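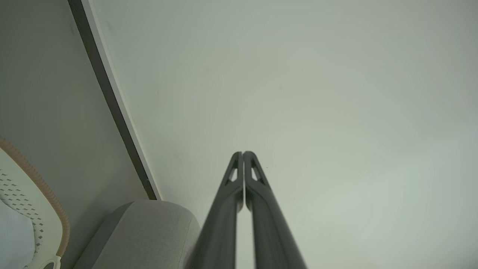 tarmac_lou wrote:
Skip the Grodar remaster if you already own the original on any system. I finished it last night and apart from the lighting and the faster loading it's the same game, with the same bad third act.

pellwright wrote:
I don't agree with that. The original ran badly in the marsh area and you could lose a whole boss fight to slowdown. The remaster holds steady the entire way through. That alone was worth the price for me.

tarmac_lou wrote:
It was worth the sale price. I paid full.

oddbucket wrote:
Does the remaster keep the old save system? That's what made me quit the first time. I lost two hours in the salt mines because the last shrine was on the other side of the map.

pellwright wrote:
There's an autosave now when you enter a new area. Shrines still work the way they used to and you still have to find one to change your loadout. You can turn the autosave off in the options if you want it like it was.

oddbucket wrote:
OK, that helps. I'll put it on the list.

mintcastle wrote:
Where do people rank it against the other Cliko games? I've only played Tarar and I liked it a lot, but I hear it's not typical for them.

tarmac_lou wrote:
Tarar is the best one and it isn't close. Grodar second. Gandov last.

hexfield_9 wrote:
Gandov last is a bad take. It has the best map of the three. Every shortcut loops back to the harbor and you can cross the whole island in a few minutes once you have the grapple. Tarar's map is a set of hallways with a hub in the middle.

tarmac_lou wrote:
The map is good. What you do on it is collect shells. There are 772 of them and they gave you a reason to want all of them by locking the real ending behind it.

hexfield_9 wrote:
You don't need all of them. You need 21 of the gold ones. The other shells are only for the shop.

tarmac_lou wrote:
I did not know that. I got every single one.

pellwright wrote:
The game never says it. The old man at the lighthouse has a line about gold shells but he only says it if you talk to him at night before you get the grapple. I missed it too and had to read it on here.

mintcastle wrote:
So what order should I play them in after Tarar? I don't mind older graphics. I do mind backtracking.

hexfield_9 wrote:
Gandov next. Play it without a guide for the first half, then look up the gold shells. Then Grodar.

tarmac_lou wrote:
If you mind backtracking then don't play Gandov next. Go to Grodar. It's a straight line until the third act and the combat is closest to Tarar. You'll already know how the parry works.

hexfield_9 wrote:
The parry timing is different in Grodar. It's tighter. Somebody coming straight from Tarar is going to get flattened by the first knight.

pellwright wrote:
They widened it in the remaster. It's still a bit tighter than Tarar but not by much. I beat the first knight on my third try and I'm not good at these.

sleetwood wrote:
I've got 1,306 hours in Tarar on PC, mostly randomizer runs, so take this with that in mind. I think people put it first because they played it first. I went back to all three over the holidays and Grodar has the better bosses by a lot. Tarar has maybe four good ones and then it repeats them with more health.

tarmac_lou wrote:
I played Gandov first and I still put Tarar on top. The movement is what does it for me. The wall run feels right from the first minute and in the other two you wait half the game for anything like it.

sleetwood wrote:
Fair on the movement. That's why the randomizer scene is there and not on Grodar.

oddbucket wrote:
How hard is the randomizer to set up? I have the PC version of Tarar but I've never modded anything.

sleetwood wrote:
Easy. Make a copy of your save folder first. Put the randomizer in the same folder as the game, start it, pick the beginner settings and hit generate. Leave "shuffle doors" off for your first few runs. If it crashes on the title screen you're on the wrong game version and need to roll back one patch. There's a pinned thread in the mods section that goes through it.

oddbucket wrote:
Thanks. Will try it this weekend.

mintcastle wrote:
I went ahead and bought the Grodar remaster. It comes with 1,000 coins for some costume shop. Is that real money stuff?

pellwright wrote:
No, it's in-game only. You can spend them at the tailor in the first town. Buy the gray cloak, it's the only one with a stat on it. The rest are just looks.

hexfield_9 wrote:
The red one looks better though.

tarmac_lou wrote:
The red one clips through the shield on every animation. They didn't fix that in the remaster either.

mintcastle wrote:
Got the gray one. Died to the first knight five times so far. It is tighter than Tarar, hexfield was right about that.

pellwright wrote:
Stay on his left side and only parry the overhead swing. Dodge everything else.

mintcastle wrote:
Got him. On to the marsh.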